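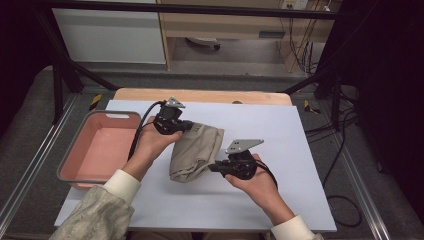
4.2 What people mean by "folded"

The survey asked respondents in Jerville and Plornska whether they folded their clean laundry before putting it away. Of the 641 people who returned the form, all but 46 said yes. We were pleased with this result for a day or so, until we read the comments.

The trouble lies in the word. Our pilot version had offered a definition ("a textile reduced in area by one or more deliberate creases"), but pilot respondents found it insulting and we took it out. Left to themselves, people filled the gap with whatever they already did. For one respondent, folding meant thirds, then halves, with the seams lined up. For another it meant that the item had been "turned over on itself at some point." A third wrote that towels were folded and everything else was "put." We have since come to think of "put" as the most useful word in the data, and regret that our coding scheme had no room for it.

We therefore recoded the free-text answers from the 263 respondents who described their method in enough detail to be argued over. Answers were sorted as squared, rolled, bundled or hung. Squared items have corners that a stranger could find. Bundled items have been doubled over loosely, with the creases falling where they like (Figure 3). Rolled items were easy, apart from socks. Coders disagreed most often on the line between squared and bundled, and the disagreement followed the coders' own habits at home closely enough that we stopped discussing it at lunch.

Figure 3. A cloth folded loosely over on itself, a form our scheme treats as bundled. The squared equivalent is not shown, as readers will have their own views on it.

Two patterns are worth reporting. First, respondents who shared a dresser gave longer answers than those who did not, and much of the extra length concerned the other person. Several forms had plainly been filled in by both members of a household, in different pens, with corrections. Second, items that lie flat were described with more confidence than items that stretch. Sheets and dish towels drew firm statements of method. Jersey, fleece and anything with a hood drew qualifiers, and fitted sheets drew a kind of language we had told the review board we did not expect to collect.

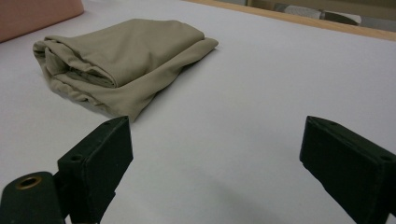 Soft fabrics cause problems for the theory as well as for the dresser. Earlier work on household order, including our own Miyazaki interviews, treats folding as a finished act: an item is folded or it isn't, and the drawer records the outcome. The Jerville answers fit this poorly. People spoke of clothes as "mostly folded," "folded for now" and "folded underneath." A sweater could be folded on Sunday and merely present by Wednesday without anyone having touched it -- or without anyone admitting to it. We take these phrases seriously. They suggest that folding is judged against the next use of the item and the likely audience for the shelf, with neatness coming in a distant third.

It may be objected that self-reports overstate effort. They do. The Broteo diary exercise, carried out in July with a smaller group, had participants note each load as they put it away, and the share of squared items dropped once people had to write it down the same evening. What rose in its place was a category we had not planned for, "still in the basket," which the diaries treat as a storage method in its own right. We have kept it in the tables under that name. Section 4.3 takes up the question of how long an item may stay there before it counts as furniture.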